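Bass player wanted for Hollell

Home
Gigs
Classifieds
Musicians wanted

Posted 04/02/2025

We're Hollell, a loud four-piece that has lately become a three-piece, and we need a bass player! Our old one has moved to the coast to be near family (we miss him, and his van) and we've got a record half written that is crying out for some proper low end.

What we sound like: slow, heavy riffs, big singalong choruses, the odd seven-minute track that should have been four. We love old doom records and daft glam in equal measure. Our first EP, Minar, came out on tape through Virko and sold 279 copies, mostly from a folding table next to the toilets. The song Dinsa has had 3,739 plays online, and we're still over the moon with that.

Who we're after: someone who can hold down a groove, turn up most weeks and enjoy playing to small rooms as much as bigger ones. Fingers or pick, four strings or five, we don't mind. You don't need to have been in a band before. If you can sing a harmony, even a rough one, you'll make our drummer very happy. All ages over 18, all genders, all haircuts.

What you get: an equal say in the songs, an equal split of any money (there isn't much yet) and a lovely bass cab to use at practice, so you'd only need to bring your bass and a lead. We rehearse one evening a week and there are gigs pencilled in for April, with a short run of dates after that if we can get the songs ready in time.
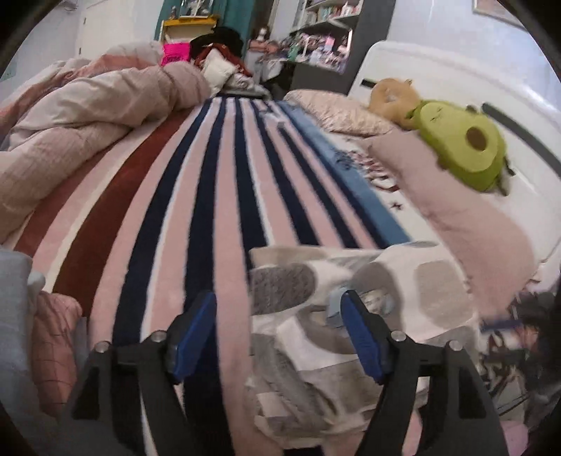
Merch is the other thing we'd love a hand with, and any new member gets a vote on it from day one. We've been arguing over shirt designs for ages and still can't settle on one. I'm keen on something like the fabric with the big grey rounded shapes, printed on white, with our name across it in fat black letters. The others want a skull. Come and break the tie!

To try out, send a short message to Fouzia Warraich through the reply button with a few bands you like and a clip of you playing. A phone recording is fine. We'll send back two songs to learn, then it's a relaxed jam and a cup of tea.

Reply to this ad
Save
Share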